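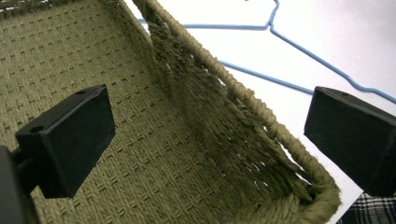 Baskets are the slow item. I have worked the returns floor at Wasdale for long enough to have an opinion on most of what comes back, and I would take a stack of shirts over one woven basket. They snag. The cord frays, the rim pulls out of shape, and you have to decide whether it can go back on a shelf or has to go to the discount pile.

Since December part of our shift has been spent doing this with hand-held grippers instead of our hands. You squeeze, two black fingers close, and the camera on the tool records what you did. The recordings go to Lacroix, the firm setting up the arms for the new line at our Undcombe building. We have 53 item types on the list, and the target is 260 good recordings for each one. Baskets are at 376 because so many of the early ones were rejected. Most people were grabbing the rim too fast and letting it twist.

The first week my wrist hurt. The second week I got used to it, and now I catch myself reaching for things at home with my thumb and one finger. You learn that you use your other hand for almost everything. Holding a basket down while you turn it is something I never noticed doing. With the gripper you have to come at the side wall with one finger inside and one outside, close, and lift straight up. Wire hangers are easier to pick up but they hook on anything near them. Plaid shirts are no harder than plain ones, whatever the guys on the next table say.

Jaqueline Contreras runs our shift and she has been straight with us. The first arms are meant for sorting and folding. Inspection stays with people for now, and so does anything damaged. She told us she could not promise what the floor would look like a year out, and I would rather hear that than the version we got in the all-hands meeting, which had a lot of slides.

What has changed so far is smaller than I expected. The pace is different. On regular returns I am measured on items per hour, and on the gripper tables I am measured on clean recordings, so I slow down. The pay is the same. A few people asked to be moved off because they found it dull, and one woman from Doria's old crew asked to be moved on because her back is bad and the tables are a better height.

I do think about the fact that I am teaching something to do part of my job. I thought about it more in the beginning. There are 265 of us across both buildings and almost everyone has asked the same question in the break room. Some are taking the maintenance course the company is paying for. I signed up too - it starts at six in the morning, before shift, and I am not a morning person.

Next on the list is bath mats. I am told the rubber backing sticks to the fingers.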